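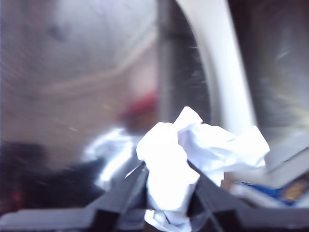
Crumpled paper, the sort of thing these bins see all day long.

Huken Lidded Waste Bin, white and gray

We have been selling kitchen and workroom bins at Jonside for a good while now, and if I had to pick one to put in my own house (I did, back in August, and it has been by the back door ever since) it would be the Huken. It's a plain rectangular bin with a big white lid, and it takes an ordinary plastic bag, which you fold down over the rim before you close up. No special liners to order, thank goodness!

The lid is glossy and molded, with a raised edge all the way around, and it wipes clean with a damp cloth and a drop of dish soap. There's plenty of flat space on it for a label too.

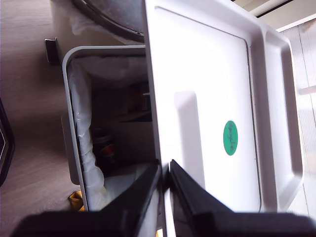 If you sort your trash at home or at work, I'd really encourage you to label every lid, even when it seems obvious which bin is which. Kagiso Kekana in our showroom swears by little oval stickers in a different color for each bin, and we tuck a sheet of 6 in with every order so you can get started right away.

Many of our customers stand a Huken next to a round Bugti metal bin and use one for paper and packaging and the other for everything else. They get along very nicely side by side.

Height: 600 mm
Price: $77, or $85 with the Ustine wall bracket
Spare lids: sold separately, please ask

Not sure it will fit your corner? Write to Marthinus Van Wyk at the order desk with your measurements, and he'll be glad to go over them with you before you buy.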